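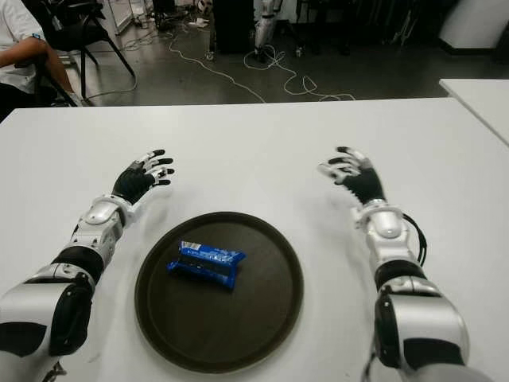 Tray task: both hands on either side of the round tray, with one snack package on it.

Progress report, second term
Student robotics club, Oltville
Prepared for the Savness education fund by Elli Lahtinen, club advisor

1. Where the project stands

The grant pays for one school year of work on a two-armed serving task. The students call the project Flavadcombe, after the street the club started on. The goal in our application was for the robot to take a small packaged item from a round serving tray, hold it, and put it back down at a marked spot, with a student running the session from start to finish.

At the end of this term the students can run the pick with the right hand. The left hand is behind. Handing the package from one hand to the other has been tried in simulation only.

There are 14 students in the club this term. Two left after the winter break because of sports schedules and two new ones joined in March.

2. Work done this term

The first weeks went into arm calibration, and this took longer than planned. Joni Rautiainen, who leads the student motion group, found that the two arms did not agree on table height. The right hand would stop short and the left would press into the table. The group now runs a height check before every session and writes the result in the log.

After that we moved to the tray. The raised rim is a problem when a hand comes in low from the side, so the students changed the approach. Both hands now wait above the table, apart from each other, and the picking hand comes down from over the tray. It is slower but the rim gets hit much less.

We chose snack packages because they are cheap and the students can replace them. A crinkled wrapper is harder to grip than the foam blocks we used in the fall. It folds and slides when the fingers close, and the robot has to deal with it lying at any angle.

In the last test of the term the right hand made 50 attempts. The package was moved between attempts by a student who was not running the robot. Most of the failures came when the package lay close to the rim. The full log is with Jouko Karppinen at the school office and can be sent on request.

3. Problems

Cable routing is still not good enough. Gaëtan Tanguy has drawn up a plan for running the cables along the wall, and we would like to have it done before the open evening.

Student time is the other limit. Sessions are two hours, and setup and the height check use up a good part of that. We asked the school for a later closing time and got it for one evening a week.

The grip software, which the students named Choi, has no proper documentation. Only two students can change it safely. Eero Hakala has started a written guide and the first five pages are done.

4. Budget

Spending is within plan. The line for spare fingertip parts is mostly unused - we expected more wear than we have had. We ask permission to move what is left on that line to cable covers and a second tray of a different size. No other changes are requested.

5. Next term

- Left hand pick, tested the same way as the right
- First handover between hands on the real robot, at low speed
- Finish the Choi guide and have a new student run a session from it
- Cables moved to the wall
- Open evening for parents and the fund, date to be agreed with the school

The handover is the item most likely to slip. If it does, we will show the two single-hand picks at the open evening and report on the handover in the final report.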